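3.2 Seating and reported neck discomfort

The household survey was carried out in Collemeck in January. Of the 1000 forms sent out, 512 came back complete enough to use. Respondents were asked how long they sat in the main living room each evening, what kind of seat they used, and whether they had felt stiffness in the neck or shoulders during the past month.

Low-backed sofas were the most common type. People who used them reported stiffness more often than those with a high back or a separate headrest, though the gap narrowed once age was taken into account. Kong and Ní Mhurchú found much the same among office workers — their sample was smaller and younger than ours.

A further 128 respondents owned a sofa with headrests that could be adjusted (Figure 4). Many of them said they had set the headrests once and left them alone.
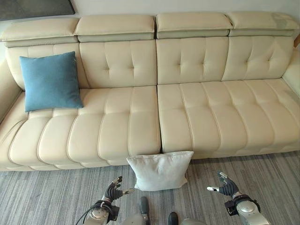 Figure 4. Leather sofa with a row of four adjustable headrests.

We did not ask about seat depth, and the answers on sitting time rely on memory. Both points are taken up in Section 5.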